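4.2 Leveling the Brorum table scale

1. Set the scale on a hard surface and turn the two rear feet until the bubble sits inside the ring.
2. Press ZERO and wait for the display to settle.
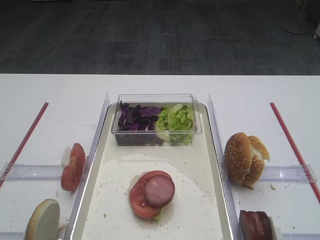 3. Place the 50 g check weight on the pan. If the reading is off by more than 2 g, repeat step 1 — do not recalibrate yet.

Note: Containers must be tared before filling. The tare value clears at power-off.

CAUTION: Maximum load is 3000 g, container included. Overloading voids the Dilus service plan.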